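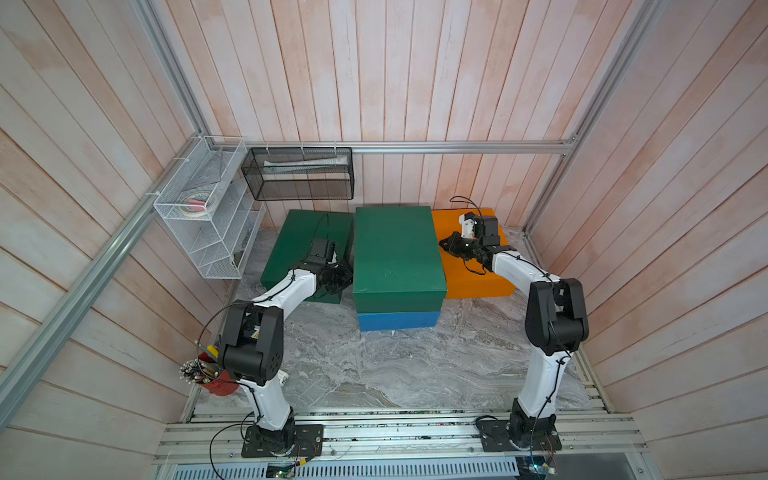 Green on blue, with the orange one off to the right.

Talks > Packing and Storage > Speaker notes
October 2026, by Joonas Tuominen
Reading time: 3 minutes

Slide 1. Say hello, say the title: Stacking things that don't match. Mention that handouts are by the door.

Start with the blocks. Big shapes, plain colors, no labels. Ask the room which one they would put at the bottom. Take two or three answers and move on. Don't give mine yet.

Slide 2. Why I care about this. At the Grornau storeroom we had 347 cartons in 16 different sizes. Most of the trouble came from the few sizes that were close to each other but not the same. A carton a little bigger than the one under it looks fine until you walk past it an hour later.

Three terms I'll use all through the talk, so go slowly:
Footprint is the part that touches what's below.
Overhang is what sticks out past it.
Backstop is whatever you lean the pile on, usually a wall.

Slide 3. Backstops. People trust a wall too much. A wall holds one side. If the top piece is tilted toward the wall, part of its weight goes into the planks and part goes into the piece below, and you can't judge how much by looking. Pull the pile forward a hand's width and see if it still stands. Do this at the table with the Wasora cartons if there is time. Skip it if we started late.

Slide 4. The surface. Stone patterns and busy veins make it hard to see whether an edge is parallel to anything. At Plimuvwood we put down a strip of tape and lined up every bottom piece to it. It cost one roll.

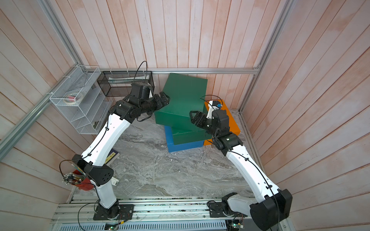
Kaufmann wrote back on the draft that I'm too strict about size order, and that with foam a large block on top is fine as long as the one under it sits near the middle. Read that out. I agree for foam, where the weight is small. I don't agree for cartons of books or tile.

Point out the green block sitting at a slant over the blue. Ask what they would move first, the top or the bottom. My answer is the top. Take it off, set the blue square, put the green back flat. Straightening a bottom piece with something still on it only moves the lean somewhere else.

Slide 6. Color. Short slide. Color is good for finding things and bad for deciding where they go. We had a rule in September that all orange went on the right, and it gave us one tall pile and two short ones. Dropped it.

Slide 7. Exercise, pairs, foam pieces from the crate. There are 41 in the crate, please get 41 back. One person stacks, the other says stop when they see overhang on any side. Then swap.

If someone asks about round items, say that's the afternoon session.

Room holds 40. Extra chairs are in the hall.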